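Talking Across the River: A Classroom Simulation of Water Treaty Negotiations
Student project report
Carleen Ellery
February 23, 2018

Background

Our seminar on international relations asked each group to take one diplomatic process and rebuild it as a working simulation. Most groups went for arms control or trade. We chose a shared river, and I'm so glad we did! Water treaties get very little attention in the textbooks, yet they involve almost everything a foreign ministry has to deal with: borders, farmers, power companies, old grudges and a lot of very dry annexes.

We made up two neighbouring countries, Stustik and Pludness, and ran a river between them called the Flomon. Stustik is upstream and wants to build a dam. Pludness is downstream, grows most of its own food on the flood plain and has just had a change of government. The river is 800 kilometres long, and 240 of those kilometres form the border itself, so neither country could treat the other's plans as a purely domestic matter.

How it was set up

Each delegation had a head, a legal adviser, a technical adviser and a press officer. A third team played the Schnyder Office, a neutral secretariat that hosted the talks, kept the record and could offer draft wording if both sides asked for it. I was in the Schnyder Office, and at first I was disappointed, as I had wanted to argue for one of the countries. By the second session I wouldn't have traded places with anybody.

Every delegation received a sealed brief with its goals, its limits and a few facts the other side didn't have. Stustik's brief said that its parliament would not accept a treaty that gave Pludness a veto. Pludness was told it could live with a dam of some kind, but only if it got flow data every day and a guaranteed minimum in April, when the rice beds are flooded.
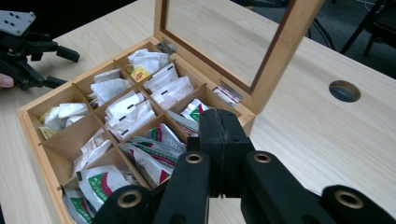

The sessions ran for 70 minutes each, with a break in the middle. We had planned the breaks simply as rest time, and they ended up changing the project. In the formal half, the heads of delegation read out positions and hardly moved. During the breaks the two technical advisers started comparing their numbers, and they came back with a table of monthly flows that both of them were willing to defend. It was marvellous to watch – suddenly there was something on paper that belonged to both sides.

What happened

The first two sessions went almost entirely on the agenda. Pludness wanted the dam discussed first, and Stustik wanted to begin with "general cooperation". Our office suggested two parallel working groups, one for each, reporting back at the same time. Both sides agreed to that within minutes.

The hardest part was the dispute clause. Pludness asked for binding arbitration and Stustik refused outright. We went through five drafts. The final text sets up a joint commission, then a fact-finding panel, and after that arbitration on technical questions only. Neither legal adviser loved it, but both signed.

The press officers deserve a special mention. After session three, the Stustik officer put out a statement calling the talks "nearly complete", and the Pludness head walked out of the next meeting for ten minutes. None of that was in the briefs. From then on we had a rule that statements had to be joint or not made at all.

What I would change

We needed more time for the domestic side. Each delegation should have had to go home and sell the treaty to a parliament, and I'd love to see another class try it. I would also give the secretariat a smaller role at the start. We were so keen to help that we offered wording in session one before either side had asked, and it was politely ignored.

The full treaty text, with the flow table as Annex 2, is attached to the group copy of this report, along with the sealed briefs and my minutes from all six sessions.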